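Jundard: desktop disassembly and assembly examples

Version 2, July 2019
Contact: Katalin Bodnár, Essam Helmy

What is in this set

Jundard is a collection of recorded examples for learning from demonstration. The robot works on opened desktop computers, and every example shows one operation on one part. We prepared it at the Birkbridge lab because we could not find a set where the parts are real, the cables are in the way, and the forces are also recorded.

The set has 478 examples. From these, 300 are for training and the others are kept for testing. Please do not mix them, also not for choosing parameters.

There are 3 operations: hard drive in its caddy, processor, and cable connector. The names of the folders are drive, cpu and cable. Inside each folder the examples are sorted by operator and then by session.

How the examples were recorded

The operator guides the arm by a hand controller and the arm repeats the motion with a small delay. We did not remove the delay from the recordings, but the file offset.txt gives its value for each session. The tower lies on its side on the slatted table, beside the printed fixture for the small parts. Views come from a fixed camera over the workspace and from a small camera at the gripper.
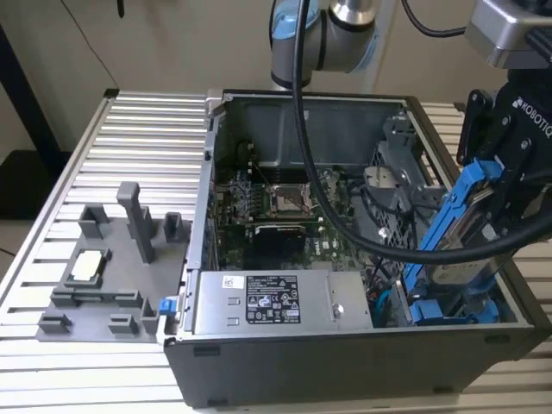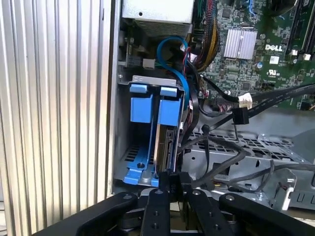
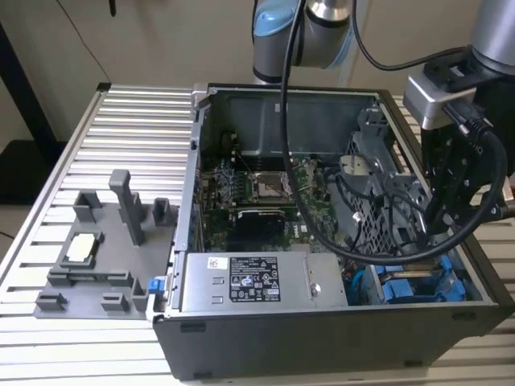
The position of the tower is not the same in every session. We moved it on purpose between sessions, and Essam made a new calibration after each move. If you use the fixed camera together with the arm positions, take the calibration file from the same session folder. An older one will load without any error and give you wrong points, as we learned in April.

Contents of one example

arm.csv: joint positions, gripper opening, time stamp
force.csv: force and torque at the wrist
fixed.mp4: fixed camera
wrist.mp4: camera at the gripper
note.txt: remarks of the operator, in free text
result.txt: one word, see below

Labels

The result is "done", "partial" or "failed". A drive is "done" only when the caddy is locked in its bay. If it stands in the bay but the lock did not close, it is "partial". Katalin checked all labels by hand after the session, and where she did not agree with the operator, her label is used. Both labels are kept in result_history.txt.

We kept the failed examples. For training a policy you may want to filter them out, but for detecting errors they are quite useful.

Known problems

In the cable folder the connector is often hidden by the gripper fingers in the view from the wrist. The fixed camera does not always help, as other cables hang over the same region.

The force sensor was not set to zero at the start of some early sessions. These sessions have the line "no_zero" in note.txt. You can subtract the mean of the first second, when the arm is at rest.

Two operators recorded most of the drive examples, and their styles are different. One goes down in a straight line, the other one makes a small tilt first. A model trained on both can hesitate over the bay.

Tools

The script for reading the files is called simon.py and it is in the folder tools. It needs Python 3. To convert one session, run:

python simon.py --in session_folder --out output_folder

The converter for the Sestex format is in the same folder, but it does not yet write the force data.

Corrections

If you find a wrong label, please send us the folder name and the time in the video. We collect corrections in fixes.txt and put them in the next version. The old versions stay available, so please write in your report which one you used.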